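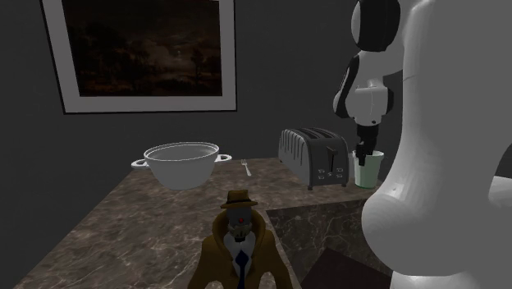 Von der Redaktion Clerine Küchenbedarf, 20.09.2018

Arbeitsplatten-Pflegeset Clerine für Marmor und Kalkstein

Das Pflegeset Clerine ist für Arbeitsplatten aus Naturstein gemacht, welche jeden Tag benutzt werden. Es besteht aus einem milden Reiniger, einer Imprägnierung und zwei Tüchern. Mit diesem Set kann man polierten Marmor, geschliffenen Marmor und dichten Kalkstein behandeln. Für Granit ist es auch geeignet, aber dort braucht man meistens weniger von der Imprägnierung.

Warum Marmor eine besondere Pflege braucht

Marmor besteht zum größten Teil aus Kalk. Säure greift den Kalk an, und auf der polierten Fläche bleibt eine matte Stelle zurück. Zitronensaft, Essig, Wein und Tomatensoße sind die häufigsten Ursachen. Eine solche Stelle ist kein Fleck, den man wegwischen kann, denn die Oberfläche selbst hat sich verändert. Die Imprägnierung schützt gegen Öl, Kaffee und Wasser, gegen Säure schützt sie leider nur für kurze Zeit. Wir schreiben dies so deutlich, damit der Kunde keine falsche Erwartung hat.

Bei braunem Marmor mit heller Aderung sieht man Ölflecken oft erst spät. Wir empfehlen deshalb, die Platte von Zeit zu Zeit bei schrägem Licht zu betrachten, am besten am Abend mit einer Lampe von der Seite.

Inhalt des Sets

Reiniger Clerine Mild, Konzentrat, pH-neutral
Imprägnierung Clerine Stein, ohne Farbvertiefung
Ein Mikrofasertuch zum Auftragen
Ein Baumwolltuch zum Nachpolieren
Faltblatt mit Anleitung

Anwendung

Zuerst wird die Platte vollständig abgeräumt. Auch unter den Geräten sammeln sich Krümel und Fett, und diese dürfen nicht unter die Imprägnierung kommen. Danach wird die Fläche mit verdünntem Reiniger gewaschen und mit klarem Wasser nachgewischt. Der Stein muss anschließend 24 Stunden trocknen.

Die Imprägnierung wird dünn und gleichmäßig mit dem Mikrofasertuch aufgetragen. Nach kurzer Einwirkzeit, die im Faltblatt für jede Steinart angegeben ist, nimmt man den Überschuss mit dem Baumwolltuch ab. Es darf kein Film stehen bleiben, sonst entstehen Streifen. Bitte vergessen Sie die Vorderkante und die Ausschnitte um die Spüle nicht, dort dringt das Wasser am leichtesten ein.

Vor der ersten Anwendung machen Sie bitte eine Probe an einer verdeckten Stelle.

Wie oft wiederholen?

Das hängt von der Nutzung ab. Einen einfachen Test kann jeder selber machen: Man gibt einen Tropfen Wasser auf den Stein und wartet einige Minuten. Wenn der Stein unter dem Tropfen dunkler wird, ist eine neue Behandlung nötig.

Technische Angaben

Artikelnummer: 282
Reichweite der Imprägnierung: rund 40 Quadratmeter bei poliertem Stein
Lagerung: frostfrei, in der geschlossenen Flasche
Nicht geeignet für: Holz, Laminat, Edelstahl, lackierte Flächen

Passendes Zubehör

Für matte Stellen gibt es die Polierpaste Udbridge, die man mit der Hand einarbeitet. Sie hilft bei kleinen Schäden. Größere Flächen soll ein Steinmetz bearbeiten. Die Dosierpumpe Clikik passt seit Juli auf beide Flaschen aus dem Set und wird einzeln verkauft.

Lieferung

Das Set wird in einem Karton aus Wellpappe verschickt. Flaschen mit beschädigtem Verschluss ersetzen wir, wenn uns ein Foto davon zugesendet wird. Nachfüllflaschen für beide Mittel sind unter derselben Artikelnummer mit dem Zusatz N erhältlich.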